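Unit 4 handout: Volume and surface area of rectangular solids
Instructor: Séverine Coste
Revised 2020-06-09

Bring this handout and the Palumbo workbook to both sessions. The problems from March on perimeter and flat area are assumed. If those gave you trouble, redo them first.

1. Volume

The volume of a rectangular solid is length times width times height. All three must be in the same unit before you multiply. A common mistake on the last quiz was mixing inches and feet.

Worked problem. A solid is 10 in long, 6 in wide and 10 in high.
V = 10 x 6 x 10 = 600 cubic inches.

It does not matter which edge you call the length. Turn the solid on its side and the volume is the same. 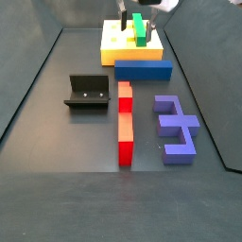
Cubic units need care when you convert. One foot is 12 inches, but one cubic foot is 12 x 12 x 12 = 1,728 cubic inches. Dividing 600 cubic inches by 12 does not give cubic feet.

2. Surface area

A rectangular solid has six faces in three matching pairs. Find the area of one face from each pair, add the three, and double the total:
S = 2(lw + lh + wh)

For the solid in section 1:
S = 2(60 + 100 + 60) = 440 square inches.

Some of you prefer to draw the net, which is the solid unfolded flat. Do that if it helps, and label every edge. On the Nosow problem set, most of the lost points came from counting one pair of faces twice and leaving another out.
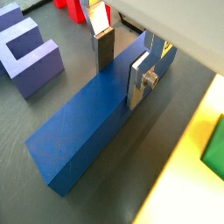 A square-ended bar is a special case. If the end is s by s and the length is L, then
V = s x s x L
S = 2 x s x s + 4 x s x L

With s = 2 and L = 16, the volume is 64 cubic units and the surface area is 8 + 128 = 136 square units.

3. Same volume, different surface

A 4 x 4 x 4 cube also has a volume of 64, but its surface area is only 96. For a fixed volume, the cube has the smallest surface of any rectangular solid. The farther the shape is from a cube, the more surface it has. We will return to this in Unit 5 with the Flastelwood packing problem. 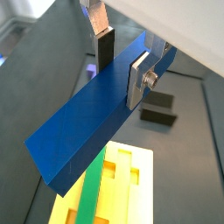

What happens to the volume if every edge is doubled?

It becomes eight times as large, because each of the three factors is doubled. The surface area becomes four times as large.

Homework: Palumbo, page 89, all odd problems, and page 157, problems 2 to 6. Show units on every line.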